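Werby Student Project: Good Practice for Two-Armed Handling of Soft Goods
Final report, submitted 16 Jul 2022

Why we wrote rules at all

When our group began this project in May we thought we would spend nearly all of our time on grasping, and very little of it on paperwork. That was a bit innocent of us. The Troncoso lab has a perfectly good risk assessment for its arms, but it was written with hard parts in mind, blocks and brackets and so on, and it had very little to say about things that sag, fold and catch. Our supervisor kindly suggested that we treat the gap as the project, and so we ended up with a working code of practice, which we called Civska, and a much greater respect for the people who write these things for a living.

The code has 15 rules. We started with a good many more, but several were the same rule in a different coat, and a couple could not have been checked by anybody. We tried to keep only those that a tired student at the end of an afternoon could still follow.

Setting out the table

Our first rule is that the table holds the item for the trial and nothing else. Pens, tape and the clipboard go on the side bench. Both grippers begin open and clear of the item, and the operator says "clear" out loud before enabling motion. We felt rather silly saying it at first, but it soon became a habit.

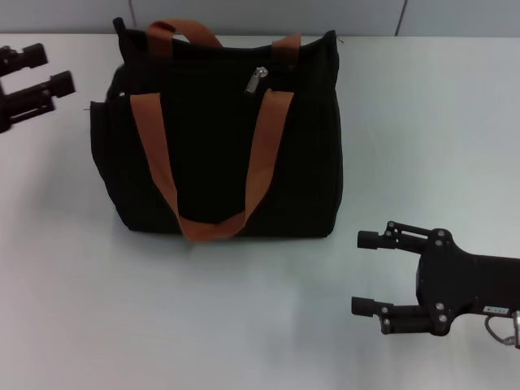

Speed comes next. For fabric items we capped the arms well under the lab's normal setting, and for the first 4 attempts with any new item we halved that again. Straps and handles have a rule to themselves, as a loop can close round a finger and then travel with it. Before each attempt the operator looks for loops and notes them on the Tristard sheet (our one-page log, named after the old filing cabinet it lives in). If a strap does snag, the arms are stopped before anybody reaches in, and the strap is freed by hand. We never back the arm out under power, tempting though it is.

Keeping honest records

We logged about 2000 attempts over the whole project, and I am sorry to say that the early sheets are not very good. People wrote "fine" or "bad" and moved on. Rule 6 now asks for the item, the starting position, the speed setting and the reason for stopping, filled in before the next attempt begins. It is slower, and there was some grumbling, but the later sheets could be read by somebody who had not been in the room, and the early ones really couldn't. Wrist cameras are checked against a printed target at the start of each session and the result goes at the top of the sheet.
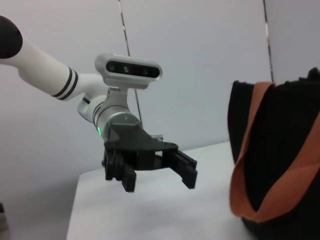 Who is allowed to press the stop button?
Anyone in the room, at any time, whether or not they are part of the trial. The operator thanks them, writes down the stop and restarts from the beginning of the checklist. We put this in after noticing that newer members were waiting for permission.

What we would change

The code still says too little about handing over between operators part way through a session, and we would like next year's group to take that on. We would also shorten the checklist, which currently runs on to a second side that people forget to turn over.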